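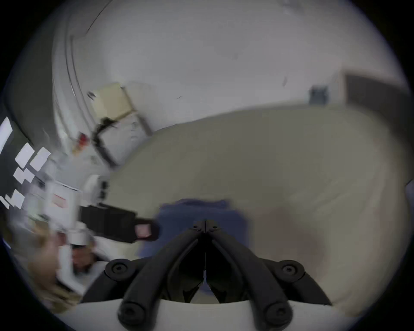 **Do students need to know how to program before they join the folding project?**

Most of them don't when they start. The first month is spent handling cloth and learning to use the grippers, and the Python work comes later, in pairs, with a mentor at the table.

# Nandale Robotics Club: Folding Project

This gallery covers the spring project at Nandale Robotics Club. The task is cloth: pick it up, spread it out, fold it and put it down where it belongs. Students use hand-held grippers to do the job themselves, and the recordings are used to train a small model for the club's two-arm robot, which we call Orketti.

The club has 31 members this year, split into five teams. Each team gets the recording space for one block on Sunday and spends the rest of its time on labeling, code or repairs. Kamala Warrier runs the project. Ostap Stelmakh looks after the hardware, and Bernadette Scanlon teaches the programming sessions.

## Choosing the task

We looked at three ideas in the fall: stacking cups, sorting screws and folding laundry. The teams voted for laundry. Cups had been done by the group before us and the parts were still in the closet, so it would have been easier. Satish Palaniappan argued for cloth on the grounds that it never lands the same way twice, and the vote went his way.

Spreading turned out to be a bigger part of the work than folding. A shirt dropped in a heap has to be opened before anyone can decide which edge goes where. Students usually want to shake it out, and with grippers that goes badly. What works better is to find one edge, hold it, find the other edge and pull slowly until the material between them straightens.

## At the sheet 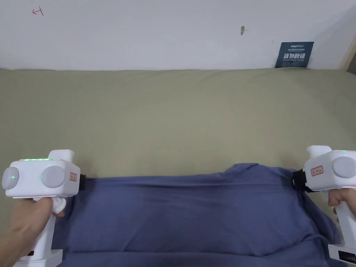

*One gripper to each side of the cloth.*

The trigger takes some practice. New members tend to squeeze all the way and then move, and the cloth bunches up under the fingers. Kamala has them start with a dish towel and do nothing except pinch an edge, lift it a few inches and let go. After that they work with both hands, and after that they get a shirt.

Rules for recording are taped inside each team's notebook:

- Start with the cloth in a heap.
- Keep both grippers in your hands until the attempt is over.
- If you drop the cloth, pick it up and keep going. Mark the drop in the log.
- Stop after five minutes, finished or not.
- Don't talk someone else through their attempt.

The third rule was added in April. Before that, teams were throwing out every attempt with a drop in it, and the model had very few examples of how to recover from one. Venkatesh Subramaniam noticed the gap while he was labeling and brought it up at the next meeting. We changed the log sheet the same afternoon.

## Where the recordings go

The goal for the season is 300 usable attempts. Every attempt gets a name, a start time and a short note on what went wrong, if anything did. The notes are typed into Skuvell, a logging program that last year's seniors wrote and that the current members have been patching ever since. It still can't sort by garment. That fix is assigned to Ostap's team.

Shirts are harder than towels at every step. A towel has four corners and they all look alike, which is fine when any two will do. With a T-shirt you have sleeves,
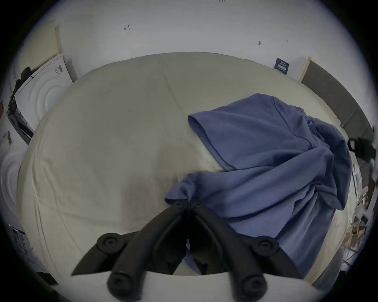 a neckline and a hem, and grabbing the wrong one means starting over. The teams tried several first moves and settled on going for the bottom hem, then working along it to the opposite corner. Short sleeves are left alone until the body is spread. If one has folded over on itself, it gets pulled out at the end.

Orketti can now spread a dish towel on most tries and has managed a shirt a few times. Folding the shirt is the part still being worked on, and the sleeves are where it usually fails.

Members who want an extra turn with the grippers should sign up on the sheet by the door. Please charge the spare batteries before you leave, and put the towels back in the bin unfolded.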